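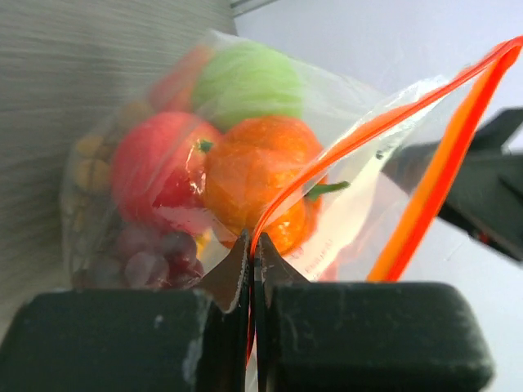

Clear zipper bag with an orange-red closure, open, with artificial fruit inside.

Zipper storage bag

A zipper storage bag is a see-through plastic bag that closes with two tracks you press together. I've kept play food in them since 2000 or so, and I'm still fond of the colored tracks, which are so much easier to line up than clear ones! My own rule is 6 pieces of fruit to a bag (any more and the zipper fights back).

Plain thin bags
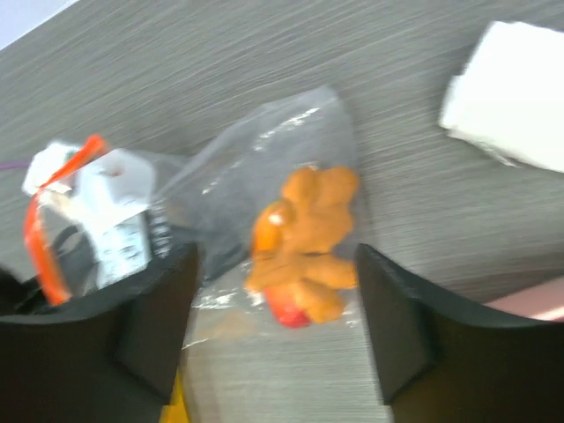

Photo: Barrett Brannigan

The plain kind is thinner and crinkles a lot, but it's fine for small stuff, like a clump of pieces that look like chicken nuggets with something bright red tucked under them. I get nearly a year out of one before it splits.

Sizes

Sizes vary by maker. Skarport sells 2 and Bremik sells 3, and the middle Bremik is the one I reach for – it takes a whole set of fruit and still lies flat in a drawer.

See also: Freezer bag, Play food, Twist tie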